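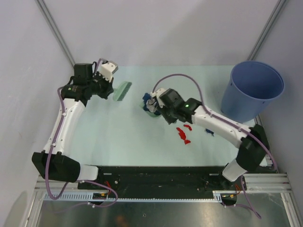

Explore > Science for kids > Light > Why do shadows change shape?

Last updated 2nd October

Have you ever tried to run away from your shadow? I have. I was six, it was a sunny evening on the beach at Gultdale, and mine was enormous, with legs like a giraffe. I ran all the way to the ice cream hut and it was still stuck to my feet!

So what is a shadow? It's a place where some of the light can't get to. Light travels in straight lines, and it can't bend round you to reach the ground on the other side (it's a bit stubborn like that). If you stand in the way of the sun, you block some of its light, and the patch behind you is darker than everything else. You can't pick a shadow up or sweep it away. It's only a gap in the light.

Some things block light better than others. A book or a brick stops all of it, and the word for that is opaque (say it "oh-PAKE"). Clear glass lets nearly all of it through, so its shadow is very faint. Tracing paper is somewhere in the middle, and we call that translucent.

Why are some shadows so long?

Because the sun seems to move across our sky! In the morning it's low down, and its light comes at you from the side, so your shadow stretches right out. By the middle of the day the sun is at its highest and your shadow shrinks. Then off it goes again, getting longer and longer until teatime.

If you're 100 centimetres tall, there's a moment on plenty of sunny days when your shadow is 100 centimetres long too. That happens when the sun is exactly halfway between the horizon and the top of the sky. Later on it'll be 200, then 300, and just before sunset it's too long to measure in most gardens. I ran out of garden.

Fuzzy edges

Look closely at the edge of a shadow and you'll often find it isn't sharp. It goes from dark to a bit dark to not dark, all soft and blurry. The sun isn't a tiny dot, you see, it's a big round disc, and near the edge of your shadow only part of that disc is hidden. A big lamp does the same thing indoors. The really dark bit is called the umbra and the blurry bit is the penumbra, which are lovely words to say out loud.

Try it yourself

You need a torch, a plain wall and your hand. Make the room as dark as you can and put your hand between the torch and the wall.

Move your hand towards the torch. The shadow gets huge! Now move it towards the wall. It gets smaller, and the edges get crisper too.

My friend Gerardo Dalisay can make a shadow goose that opens its beak. Mine looks like a potato, but I'm practising. Please don't shine the torch in anybody's eyes, and never look straight at the sun, even with sunglasses on.

What did your shadow animal turn out like? Ask a grown-up to help you write to us.

14 comments
200 shares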